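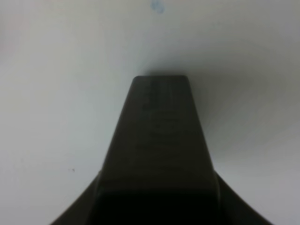 Quem somos

A Lecomte é uma escola de francês para adultos. Ensinamos também português a estrangeiros, em turmas mais pequenas e com menos horários. Não prometemos fluência em três meses e desconfiamos de quem a promete. Se chegou a esta página depois de ler um anúncio desses noutro sítio, leia pelo menos até aos preços.

A escola abriu a 07/11/2018, com uma sala e duas professoras, Jacqueline Caron e Gwenaël Guillot. Tinham trabalhado ambas numa cadeia de centros de línguas onde se vendiam pacotes de "imersão total" que consistiam em auscultadores e uma poltrona reclinável. Os alunos gostavam da poltrona. No fim do curso, muitos continuavam sem conseguir marcar uma consulta por telefone em francês, e o questionário de satisfação não perguntava por isso.

O que pensamos dos métodos

Já vimos passar vários. O método natural, o método sem gramática, o método com música barroca, as aplicações que dão medalhas por se abrir a aplicação. Alguns têm uma boa ideia lá dentro, quase sempre velha: ouvir muito, repetir com intervalos, falar antes de se sentir pronto. O resto costuma ser embalagem, e é a embalagem que se paga.

Usamos um manual. Não é o mais bonito do mercado e as unidades sobre férias são de uma alegria um pouco cansativa, mas a progressão dos tempos verbais está bem feita. A partir do nível intermédio trabalhamos com textos verdadeiros: cartas de senhorios, atas de condomínio, folhetos de medicamentos, crónicas de jornal. Corrigimos os trabalhos escritos à mão e devolvemo-los na semana seguinte. Quem não entrega não é castigado, mas também não avança, e isso é dito na primeira aula.

Sobre os "estilos de aprendizagem" (visual, auditivo e por aí fora), a nossa posição é simples: não fazemos o teste. Pedem-nos o teste com frequência. Fazemos outro, de colocação, com vinte minutos de conversa e uma página escrita, e já houve quem se ofendesse com o resultado.

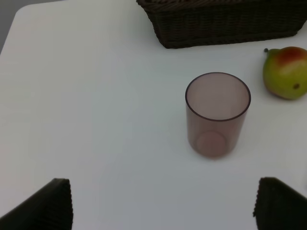
Números que publicamos, e porquê tão poucos

Passaram pela escola 810 alunos. Não sabemos quantos "falam francês", porque a expressão não quer dizer grande coisa. Sabemos quantos se apresentaram a exame e mostramos a lista, com os chumbos incluídos, a quem a pedir na secretaria. Uma taxa de aprovação muito alta tanto pode significar bom ensino como uma escola que só inscreve quem já sabe que passa. Convém perguntar qual das duas é, incluindo a nós.

Também não publicamos testemunhos. Recebemos alguns simpáticos e ficaram guardados. Uma frase elogiosa com um nome próprio e uma inicial não prova nada, e quem a lê sabe disso tão bem como quem a escreve.

Turmas e horários

As turmas têm no máximo 20 alunos no primeiro nível e bastante menos a partir do terceiro, em parte por escolha e em parte por desistência. Preferíamos dizer que era só por escolha. Cada nível tem 50 horas, quantidade que não chega para mudar de nível a quem não estuda em casa. As instituições que anunciam o contrário contam provavelmente com a boa vontade do aluno, ou com a memória curta.
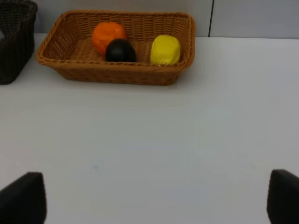 Quem falta a muitas aulas pode repetir o nível pagando metade. Durante um tempo oferecemos a repetição gratuita e o efeito foi o que seria de esperar: salas cheias em outubro e meio vazias depois do Natal. Em junho há um curso intensivo, só de conversação, que recomendamos a quem já tem base. Aos principiantes desaconselhamo-lo, embora todos os anos alguns insistam e nós acabemos por aceitar a inscrição, com um aviso por escrito.

As aulas para empresas são um capítulo à parte. Trabalhamos com a Altis e com a Dolley, em grupos reduzidos, e recusamos pedidos em que a direção quer relatórios individuais sobre cada funcionário. Uma pessoa que sabe que os seus erros vão parar a uma folha de cálculo fala menos, e o curso deixa de servir para o que foi contratado. Perdemos um contrato por causa disto.

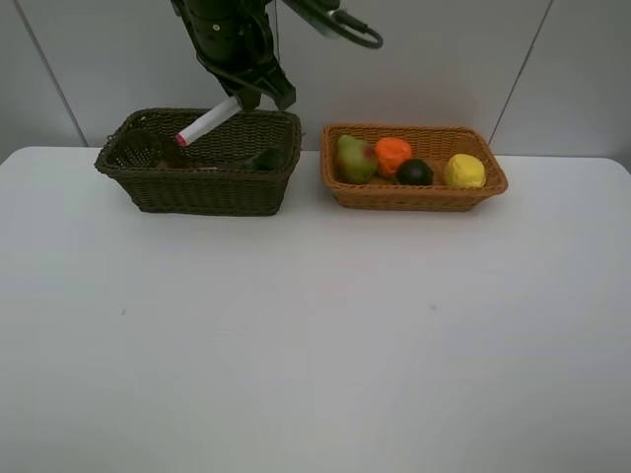
Pinça com peça branca de ponta rosada, junto ao cesto castanho-escuro.

Preços e reembolsos

O preço de cada nível está afixado na secretaria e é igual para toda a gente. Não há campanhas com relógio em contagem decrescente, nem "últimas vagas" quando sobram cadeiras. A inscrição inclui as fotocópias e não inclui o manual. Devolvemos o dinheiro até à segunda aula, sem perguntas; daí em diante, fazemos perguntas.

A aula experimental é gratuita, mas aconselhamos a assistir a uma aula normal de uma turma em andamento. As aulas experimentais correm sempre bem, em todas as escolas, e a nossa não é exceção. Para marcar, basta telefonar ou passar pela secretaria ao fim da tarde e perguntar pela Gwenaël.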